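Informe de avance n.º 2 — Evaluación de vasos de papel desechables para los puntos de agua y café
Proveedor en estudio: Bednarek. Destinatario: Dirección de Compras de Sudport
Responsable: Zewditu Habte

En este periodo se ha cerrado la selección del vaso sin imprimir. Se descartó la referencia impresa de Akine por plazo de entrega: 35 días desde la aprobación del arte, frente a los 13 del modelo en blanco. El pedido de muestras llegó completo y se almacenó en el armario de consumibles de la segunda planta.

Los criterios de aceptación no han variado: estabilidad en vacío sobre superficie plana, regularidad del borde enrollado y ausencia de goteo por la costura. Los dos primeros se comprueban con el vaso en pie, boca arriba, sobre tablero blanco. El tercero se mide aparte, con agua a temperatura ambiente.
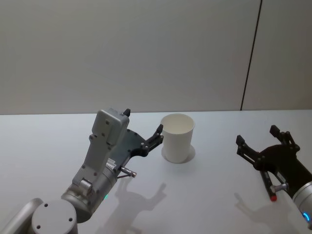 Rellosance, 08/09/2020. El vaso blanco adoptado como referencia es de cuerpo troncocónico, más estrecho en la base, con el borde ligeramente abierto y sin marca alguna. La geometría coincide con la ficha del proveedor. Queda pendiente confirmar el apilado, ya que en el lote anterior los vasos se separaban con dificultad en los dispensadores de pared.

Incidencias: dos cajas presentaban el precinto abierto. Dariusz Szulc tramitó la reclamación y Bednarek aceptó la reposición sin cargo. El gasto ejecutado alcanza casi la mitad de la partida — no se prevén desviaciones.

Próximos pasos:
Ensayo de goteo por la costura.
Prueba de apilado en dispensador.
Propuesta de compra anual, con entrega del borrador en noviembre.

Se solicita a la Dirección que confirme si el contrato debe incluir tapas. De ser así, habrá que pedir muestras nuevas y revisar el calendario.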